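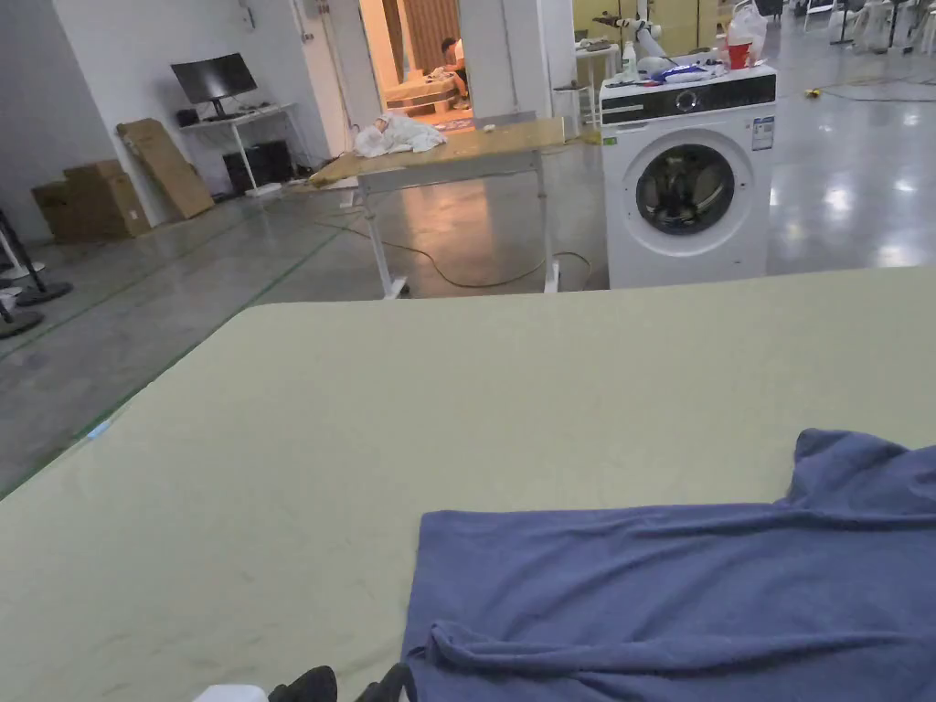 Crumpled cloth on a pale green table.

Lab Guides > Mechanics > Spring Constant

Print this page | E-mail this page

Finding a Spring Constant by Timing Oscillations

Set by Rattana Noiphan, first-year practicals

You will need a stand and clamp, a light steel spring, slotted masses, and a stopwatch.

1. Clamp the spring so that it hangs clear of the stand. Hang 200 g from it.
2. Pull the mass down two centimeters and release it. Side-to-side swing spoils the reading; stop the mass and start again if you see any.
3. Time 30 complete oscillations, counting "zero" as you start the watch. Divide by 30 to get the period T.
4. Repeat twice and take the mean.
5. Add 50 g and repeat, up to 450 g.
6. Plot T² (vertical) against mass m in kilograms. Draw the best straight line and find its slope.

The spring constant is k = 4π²/slope, in N/m. The line will probably miss the origin, as the spring has mass of its own. Do not force it through zero.

Filed under: Oscillations, Graph work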